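4.3 Liquids on a two-arm workcell

Applies to: Miltora tabletop workcells with two arms and two-finger grippers, installed at Dedbridge and Chauhan sites.
Revised: Wednesday, March 25, 2020

Read section 4.2 (Clearing the table) first. The steps in this section cover tasks where a bottle, cup or other liquid container is placed within reach of either arm. They apply to full and part-full containers. Treat an empty container the same way unless your site lead has signed off on a shorter procedure.

CAUTION: Keep hands out of the space between the grippers whenever either arm has power. A gripper that is standing still can still move without warning.

Before you place the container

1. Put both arms in Hold from the Plikance console. Wait until the console shows Hold for the left arm and the right arm separately. One Hold message is not enough.

2. Open both grippers fully. Do not place a container while a gripper is closed or partly closed.

3. Check the cables on each arm. A cable may hang in a loop, but the loop must not reach the spot where the container will stand. If it does, tie it back before going on.

4. Check that zip ties on the wrist housings are tight and that no cut end points toward the grippers.

5. Screw the cap down by hand until it stops. Wipe the outside of the container with a dry cloth. A damp bottle can slip at a grip force that holds a dry one well.

Note: Containers without a cap need a drip tray and are covered in section 4.5.

Placing the container

6. Stand the container upright on the tabletop, between the two grippers. It does not need to be exactly halfway, but neither gripper may touch it.

7. Turn the container so that the label faces the operator side. The console uses the label as a reference when it checks position at the start of a run.

8. Step back behind the floor line. Look at the container and both grippers from the operator side before you release Hold.

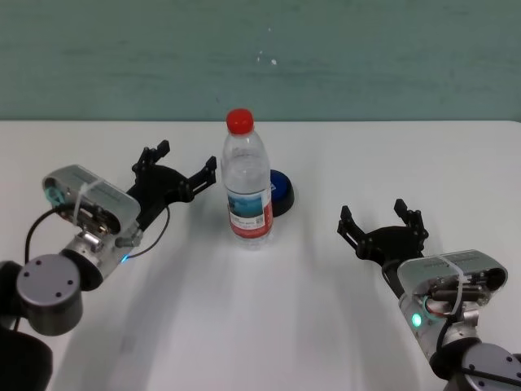
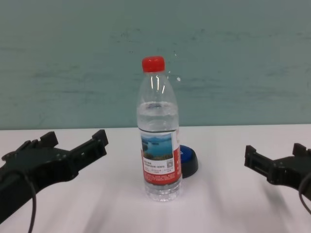

Figure 4-3. Capped bottle upright on the tabletop, both grippers open.

9. Release Hold on one arm at a time, left arm first. Wait 5 seconds before releasing the other.

10. Run the first approach at Slow. Keep one hand near the stop control for the whole approach. If a finger touches the container before the close command is given, stop and go back to step 1.

11. Repeat the approach at Slow two more times. If all 3 approaches are clean, you may switch to the task speed set for your site.

Grip limits

Use grip program 512 for thin plastic bottles. It closes in two stages and limits force on the second stage. Do not use the program for rigid parts on a plastic bottle, even for a short test. A squeezed bottle can push liquid past a cap that looked tight.

Lift and handover heights are set in the site file. Do not raise them from the console during a run. If a task needs a higher lift, ask for a change to the site file and repeat steps 9 to 11 after it has been loaded.

If liquid reaches the table

a. Press stop. Do not use Hold for this.

b. Turn off power to both arms at the wall switch. If the switch can't be reached without touching a wet surface, use the main breaker.

c. Remove the container, then dry the table from the outer edges inward.

d. Inspect the wrist modules, the finger joints and the full length of each cable. If you find liquid inside an open wrist or on a connector, tag the arm out of service and call Miltora support.

e. Leave the power off for around 2 hours after drying, even if no liquid was found on the arms.

f. Write the spill in the cell log. Record the container, the grip program and the speed setting.

CAUTION: Do not use compressed air to dry a wrist module. It can push liquid farther into the housing.

End of task

Put both arms in Hold, open the grippers and take the container off the table before leaving the cell. Liquid containers must not stay on the table overnight or between shifts. The shift lead initials the log once the table has been checked.

For glass containers, see section 4.4.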